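**Re: Box assembly task - starting layout**

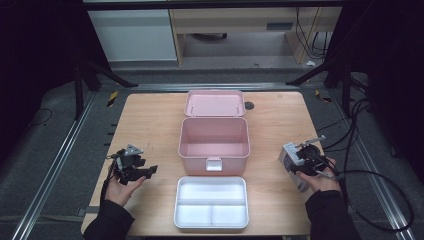 Dear colleagues,

The layout for the storage box task is confirmed: lid farthest from the operator, body in the middle, divided tray nearest. Please record 60 examples per operator at Stisdale before changing the order of the parts.

On 2021-04-03, Colm Brophy wrote:

> Should the lid start with its inner side up or down? Fustholm has used both.

Inner side up, for all 300 examples in this round. Recordings with the lid reversed should be filed separately - please do not delete them.

Sumaiya Khondokar
Stisdale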